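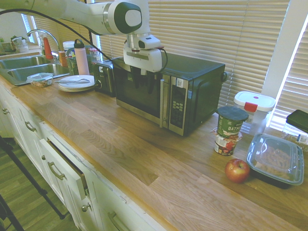 The Phromma is the worktop we sell more of than any other at Grosico, and if you've come to this page from our samples list you probably already know why people like it. It is a solid wooden butcher-block top, light in colour, with nothing printed or stuck on to the surface, and it's made to be lived with. We do mean lived with! A kitchen worktop has to put up with a microwave in the middle of it, a black toaster next door, a stack of plates with the cutlery laid across the top one, and whatever has gathered between there and the tap. A long run in one material holds all of that together rather nicely, and a pale wood is kind to stainless steel, which can look a bit stern on a dark counter.

Phromma solid wood worktop
Made for Grosico by the Gritano workshop
Page last revised Nov 11, 2023

Sizes

Short length: 1,000 mm
Middle length: 2,110 mm
Long length: 2,943 mm
Depth: 61 cm on all three

We're often asked why the lengths are such odd numbers. They go back to the presses at Gritano, and the workshop would sooner give you every last bit of the board than trim it to something rounder. You will almost certainly be cutting it to fit anyway. Please measure along the wall at the back as well as along the front of your cupboards (old houses especially can be a good deal longer at one than the other), and order by the larger of the two.

If your run is longer than the long length, you'll need a join. We can supply joining bolts, and they go in from underneath so there is nothing to see on top except the line itself. Try to keep a join well away from the sink and the hob. A corner is usually the best place for it, and a fitter will have opinions about which way round it should go. Let them!

How it is made

Each top is built up from straight lengths of timber, glued side by side and pressed, then planed and sanded on both faces. Because the wood goes all the way through, a worktop that has had a hard life can be sanded back and oiled again, and you can do this as many times as you have the patience for. No two tops match exactly. The planks vary in shade and so does the grain, and a small knot here and there is something we pass as normal. If you're ordering two lengths for the same kitchen, do say so in the notes box and we'll pick a pair that sit comfortably together.

The front edge comes square, with the sharpness just taken off. We can round it over more generously if you have small children at head height, and there's no charge for that on the two longer sizes.

Sinks and taps

You can have an inset sink, an undermounted one or a ceramic one that sits forward of the cupboards. We'd gently steer a first-time fitter towards the inset kind, whose rim covers the cut edge and forgives a wobbly line. A double bowl takes a good wide piece out of the board, so leave plenty of wood in front of it and behind it, and carry the top carefully once it's cut (two people, and hold it on its edge like a pane of glass). Every cut edge must be oiled before the sink goes in, and then sealed. The same goes for the tap hole, which gets forgotten more than anything else we know of.
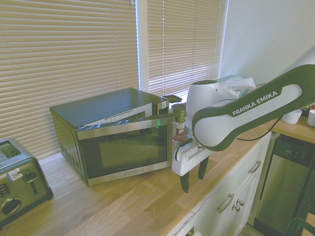
Small appliances are quite at home on the Phromma, and most of our customers keep two or three of them out all the time. Give anything that warms up a little air at the sides and back, as its own instruction book will tell you, and lift it out every so often to wipe beneath it. Crumbs are harmless enough, but a puddle that has crept under a kettle and stayed there for a week will leave a dark mark. It's a good idea to shift things along now and then too. Wood changes colour slowly in daylight, most of all near a window, and a toaster that has stood on one spot for a year may leave a paler patch in its own shape. The patch evens out by itself if you leave it uncovered.

Very hot pans want a trivet. So do cast iron pots that are wet underneath, as iron and damp wood make a blue-black stain between them. Red wine, turmeric and beetroot should be wiped up fairly promptly, though we've never known any of them beat a bit of fine sanding.

Oiling

The top reaches you with one light coat on it, enough to protect it on the journey and no more. It needs at least three further coats before you start cooking. We use and sell Ananance worktop oil, a clear one that goes on with a lint-free cloth and keeps the wood close to the colour it arrived. Put it on thinly, leave it a quarter of an hour, then wipe off everything that hasn't soaked in. Thick coats go tacky, and it's a miserable job getting them off again.

Do the underside as well, please. A board oiled on one face only will take up moisture on the other and may cup.

After that, oil it once a month for the first few months and then whenever it looks thirsty. Drip a little water on it near the sink: if it sits up in beads you're fine, and if it sinks in and darkens the wood it's time for another coat. Lay oily cloths out flat outdoors to dry, or soak them in water before binning them, as they can heat up on their own when bundled together.

Day to day, a well wrung-out cloth and a drop of washing-up liquid will do. Avoid bleach, scouring powder and those green scratchy pads.

Delivery and storage

Tops come flat, wrapped in card, to your door. The long length is heavy and awkward, so have a helper ready and think about your stairs or any tight hallway beforehand. Lay it flat in the room where it's going to live, on battens, in its wrapping, for two days before you cut. Don't stand it against a radiator or leave it in a newly plastered room. Orders for the long length placed now go out in February; the other two sizes are in stock.

Also in this range

Phromma upstand, to match, in the same three lengths
Phromma end panel
Ananance worktop oil
Joining bolts and fixing brackets
Sample block (the cost comes off your order if you go ahead)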